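3.2 How people describe ripeness

I came into this part of the study expecting the shoppers to be sloppy. I'd spent a summer at the Astcombe market writing down every word I heard people use about fruit, and my notebook was a mess: "give," "nearly there," "a bit sleepy," "good for Thursday's pie." So when we sat down to code the interviews, I figured we'd end up with one giant pile labeled "other."

We didn't. We interviewed 126 shoppers across two markets, Astcombe and Mistlow, and pulled 1,354 separate ripeness remarks out of the transcripts. Nearly all of them fit into eight groups, and the two biggest were touch and timing. Color came third, which surprised me (I had it down as the easy winner). Figure 7 goes with the fruit part of the interview, where we asked people to talk us through choosing something to eat that same day.
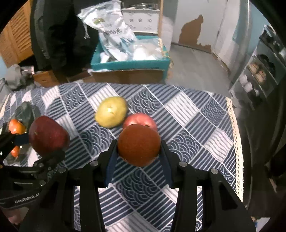
Figure 7. Fruit, including a red apple, on a patterned tablecloth.

Touch words were also the ones people argued over. A couple at Mistlow spent a good five minutes on whether "soft" was praise or a complaint, and I let the recorder run. For her it meant ready. For him it meant bruised – and he wouldn't budge, even for plums. We coded "soft" by the sentence around it after that, and I went back and redid the first batch of transcripts by hand.

Timing words behaved better. Most people tied them to a meal or a visitor, as in "these will do for Sunday lunch," and the Cleto scheme we borrowed for coding handles that kind of phrase well. It does badly with smell, though. Paredes, the later version of the scheme, splits smell into sweet and sour, and I used that split wherever a remark called for it. Remarks that mixed smell and touch got both codes, so the group totals in the next section add up to more than the number of remarks.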